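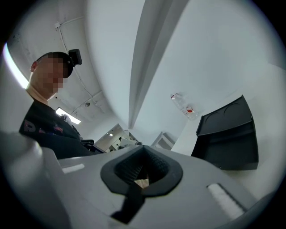 Trollamix: Building and Using a Pair of Hand-Held Grippers
Session notes, part 3: assembly checks, tags, timing and first recordings
Nolness Shared Workshop
Notes by Yannick Guérin, corrected by Jocelyn Kennedy in November

3.1 Where we are

Parts 1 and 2 covered the gripper body and the jaw linkage. By now each pair of students should have a left and a right gripper that open and close by hand without sticking. If the linkage still binds, go back to section 2.4 before attaching anything else. Most cases so far came from a pivot screw done up too tight.

The grippers have no motors. The hand supplies the motion, the camera records it, and software recovers the position of each gripper and the opening of its jaws. The arm on the Fraser bench will replay the result in part 5. It has not been needed up to this point and will not be needed in this part.

3.2 Pads

Check the pads before closing up the body. A pad has a raised rim and a textured inner surface. The rim deforms first and centers the object. The texture then carries the load.

Push the pad onto its seat until the rim is even all the way around. A pad that sits high on one side will twist a flat object when the jaws close, and the twist will be in every recording made with that gripper. Test by closing the jaws on a strip of paper at the top, middle and bottom of the pad. The strip should pull out with the same effort in all three places.

Do not glue the pads. Clean them with a damp cloth and let them dry before recording.

3.3 Camera view from the gripper

The gripper camera uses a very wide lens. The usable image is a circle, and straight edges in the room bend more the farther they are from the center. Leave this alone at the recording stage. Correction is done afterward from the calibration file, and correcting twice gives an image that looks reasonable and measures wrong.

Aim the camera so that the pad is visible at all times. Large areas of ceiling or blank wall give the tracker very little to hold on to. If the tracker loses position when the gripper is tilted up, keep the motion lower or put something with sharp corners in view. Shelf edges, conduit and light fittings all work, provided they stay put during the take.

3.4 Marker tags

Each gripper carries two square tags, side by side on top. Print them at full scale with page fitting turned off, then measure the black border with calipers and enter the measured value in the settings file. Do not enter the nominal value. An error in tag size becomes an error of the same proportion in distance from the camera.

Tag numbers must be different on all four tags. Last term one group printed the same sheet twice, and the software placed both grippers in the same spot.

Mount the tags flat. A lifted corner matters more than a scratch. Keep the white margin outside the black border, and do not trim to the black.

A tag gives a pose with 6 values: three for position and three for rotation. Rotation is the weaker half when the tag is seen nearly face on. With two tags on one body the software can compare the answers and drop the worse one. It needs the fixed offset between them, which you measure once and store with the gripper, on the Emico sheet in the group folder.

3.5 Setting up the table

Use one clear table with a plain top. Put the object near the middle, within easy reach of both hands. Run the cables toward the person recording, off the near side of the table, with enough slack that a full reach does not pull on the plug. Tape them to the underside of the top if they drag.

Start with a flat, rigid object. It can be gripped at the ends, slid, turned and lifted, and its edges show up clearly against a light surface. Soft objects come in part 6.

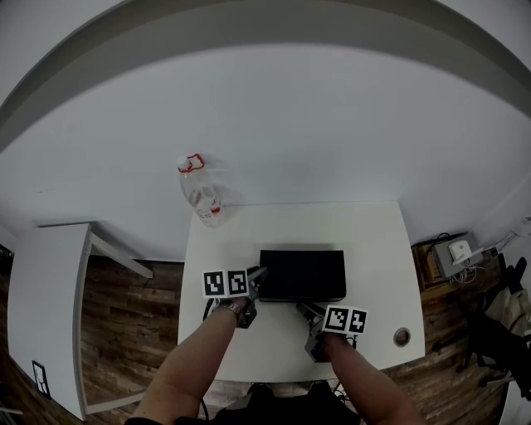

Before the first take, hold both grippers over the table with the tags facing the head camera and check that all four are detected. Move each hand slowly to the far corners of the work area and back. Note where detection drops out and mark that limit on the table with tape. The usual cause is the wrist turning inward, which tips the tags away from the camera. Raising the elbow a little is normally enough.

Glare is the second cause. A tag under a ceiling panel can wash out at one particular angle and be read correctly on either side of it. Matte paper helps. Clear tape over the tag makes it worse.

3.6 Timing

All streams are stamped in milliseconds. Divide by 1000 before computing any speed. This is the most frequent error in submitted work and it is easy to spot, as the gripper appears to move hardly at all.

A practice take is 200 frames. It therefore has 199 intervals, and the speed array must have 199 entries. If yours has the same length as the position array, you have either padded it or repeated a value at one end. State which, or fix it.

The head camera and gripper cameras do not start together. To line them up, close both jaws sharply twice at the start of each take, with the tags in view. Find the second closure in each stream and shift by the difference. Do not line up by the first closure. The streams are sometimes still settling at that point.

3.7 Procedure for one take

1. Object at the start mark. Grippers open, held clear of the table.
2. Start the recording and wait for the status line to report every stream.
3. Close both jaws twice.
4. Approach with the left gripper and stop short of contact.
5. Bring the right gripper to its contact point.
6. Close both, lift by a hand's width, hold, and set down.
7. Open both jaws fully and withdraw.
8. Stop the recording. Write the take number and any remark in the log.

Move at an even pace. Fast starts blur the tags, and a blurred tag is usually dropped. Do not look away from the table during steps 4 to 7 if you are the one wearing the head camera.

Keep failed takes. Mark them as failed in the log and leave the files where they are.

3.8 Known problems

Jaw opening reads as constant: the jaw reference was not captured. Repeat the open and close calibration from section 2.7.

Position jumps between two values: the stored offset between the two tags is wrong, or its sign is reversed on one axis.

Left and right swapped in the plot: tag numbers entered in the wrong block of the settings file. Relabeling the plot does not correct the data.

Stream stops partway through a take: check the plug at the gripper end first, then the hub.

3.9 To hand in before part 4

One good take and one failed take, with the log page. A plot of position against time for both grippers. The measured tag size and the tag offset for each gripper, with units. A short paragraph on where detection dropped out and what you changed.

Files go in the group folder under your bench number. Questions on calibration go to Jocelyn Kennedy, and anything mechanical goes to Yannick Guérin.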